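Fui ao dia aberto da Banden a contar com fumo e luzes. Apanhei canecas. Dois braços pretos, uma mesa de madeira, louça em volta de um copo de marcadores. 38 pessoas inscritas, metade a olhar pro telemóvel.

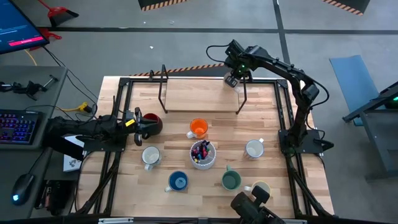 Os dois braços à mesa, no dia aberto da Banden.

E gostei. Digo já porque vem aí resmunguice. A Feng-yi Ng, que nos guiou, não prometeu mordomos – falou de asas, de bordas, de dedos que fecham meio centímetro ao lado. Coisas chatas. Coisas verdadeiras.

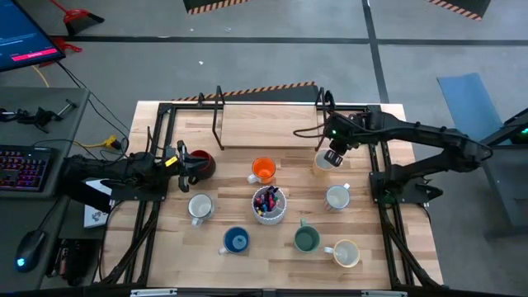
Caneca vermelho-escura no ar, presa na pinça.

O meu vizinho de cadeira bufou: "isso faz a minha neta". Pois faz. Mas a neta teve anos de treino e muita louça partida, ninguem lhe passou factura. Em abril vi na Sindville um robô a dançar, 100 telemóveis no ar, e saí de lá sem saber nada. 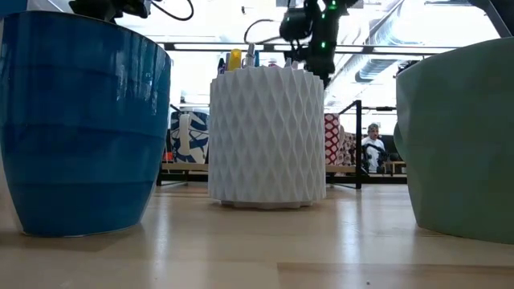 Ao nível do tampo, o copo branco parece um monumento.

Prefiro isto. Uma demonstração devia mostrar a tarefa, e a tarefa é pegar numa coisa redonda com dois dedos. Quem compra robôs com dinheiro público devia ver 2 horas disto antes de assinar seja o que for. Sem musica de fundo, por favor. 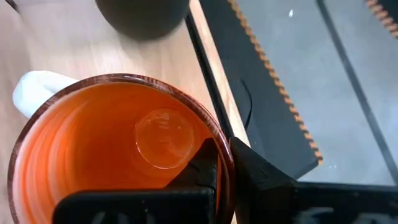
O que eu perguntava à saída

Quanto custa cada erro, e quem paga. O Nicanor Carretero fez a pergunta, responderam-lhe que depende. Depende de quê? Fico à espera do mail.

Este site utiliza cookies para melhorar a sua experiência. Aceitar | Gerir preferências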